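Chapter 3
Keeping Warm: How Insulation Works

I grew up in Trokeren, where January is no joke, and I was sure for years that coats made heat. They don't! You make the heat, and a puffy coat slows down its escape by trapping air in all those stitched pockets.

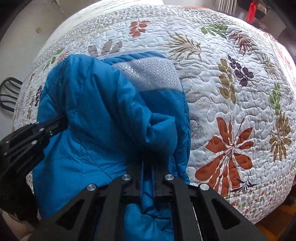
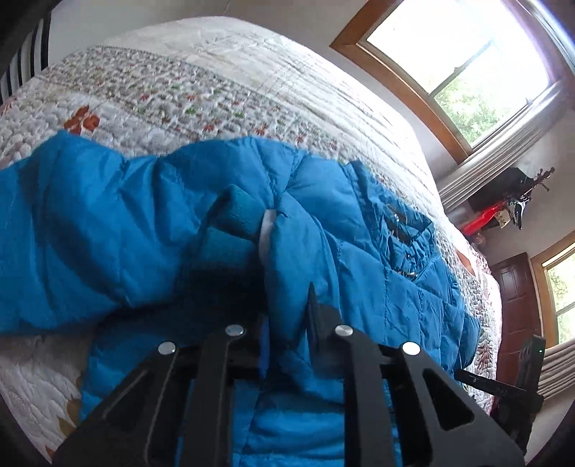
Kai-wen Chung told me she'd always pictured the filling doing the work, and asked why we don't just wear bags of air. Good question (and we'll get to it, with numbers, in Section 3). Big pockets let air circulate and carry heat off, so small ones win. First, though, we need to sort out heat from temperature.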